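Plastic bowls and cups: gallery

Posted 27 October 2022 by Tamara Bratu

The coloured bowls have had a page on the Stelley site for a while, but it only had a list of sizes and one small catalogue picture. Several people wrote in to ask what the colours look like next to each other and which pieces fit inside which. This gallery covers both, as far as pictures can.

The set is a mixed one. Most of the bowls came from Bivholm in June. The cups were bought separately from Mocanu, and a few of the smaller bowls are older stock that was already in the cupboard. They are all plain plastic, with no pattern and no lids. We keep them for sorting, stacking and nesting, and they are also used for snacks when there are a lot of people in, though the ones used for food are now kept apart on the top shelf.

The cloth is dark green. We tried a white one first and the pale pieces were hard to make out on it. The green works well with the orange, yellow and pink, and less well with the darker blue. It does collect lint.

The pictures are in no particular order. Select any of them to open the larger version. 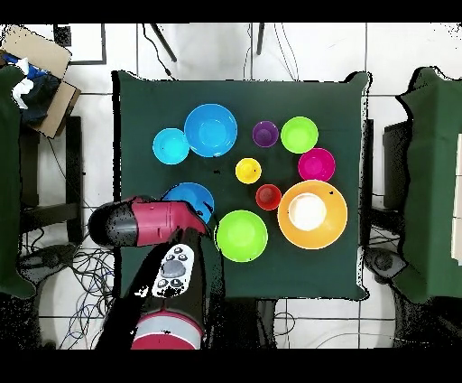 Bowls and cups spread out over the table. The small white bowl is sitting in the large orange one, and the purple, yellow and red cups are in among the rest.

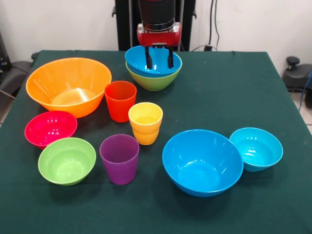

Blue bowl inside the lime green one, towards the back. The yellow cup is nested in an orange cup.

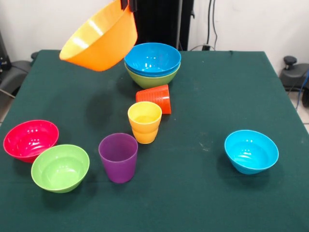 The large orange bowl off the table and tilted. One cup is on its side, which shows the ribbing on the outside.

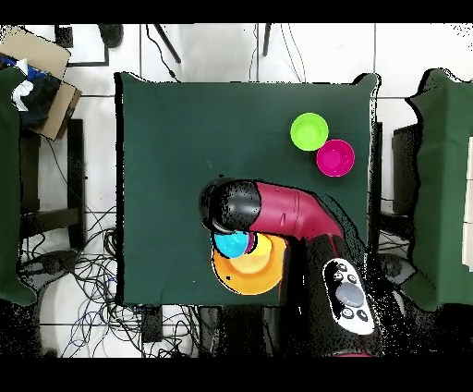 Lime green and magenta bowls side by side near the corner, with a nested group further down the table.

A few notes on using the set, taken from the questions we have had.

Sizes. The orange bowl is the largest and should go at the bottom of any stack. After that the order is less strict. Some of the medium bowls are so close in size that either will go inside the other, but one way round is usually a tighter fit. If a bowl has to be pushed, take it out and try the other way.

Sticking. Two bowls of nearly the same size can lock together if they are pressed down hard. Radu Pană found that running the outer one under warm water for a short time loosens it. Please do not use a knife to get them apart. We lost a good blue one like that, and it split down the side.

Cups. They stack well when they are dry. Wet cups hold on to each other and have to be twisted. They tip over more easily than the bowls, so for younger children it is better to start with the bowls and bring the cups out later.

Washing. Warm water and ordinary washing-up liquid. The Mocanu cups can go in the top rack of a dishwasher. The older bowls should be done by hand, as the heat makes the rims go slightly out of shape and then they no longer nest properly. Leave everything upside down on the rack overnight before it is put away.

Colours. The names on the Bivholm order form do not match what most of us would call them. Their "fern" is the lime green and their "lagoon" is the lighter blue. If you are ordering replacements, ask Raluca Nistor for the colour sheet, which has both names on it. Allow 22 days for delivery.

Storage. The set goes in the grey crate marked Nillent, on the second shelf. The large bowls go in first, then the small ones inside them, with the cups down the side. The crate holds 80 pieces if they are nested properly and far fewer if they are thrown in.

Borrowing. Up to 6 bowls can be taken out at a time, for 2 weeks. Write your name and the colours in the book by the door. Cups are not lent out at the moment, as we are short of them and waiting on the next order. Úna Tierney keeps the book and can tell you what is out.

If anything comes back cracked, put it in the box under the sink and leave a note of the colour. A cracked bowl should not go back in the crate.

Traian Enache is putting together a similar page for the wooden trays and the sorting rings. It will be linked from the equipment list when it is ready.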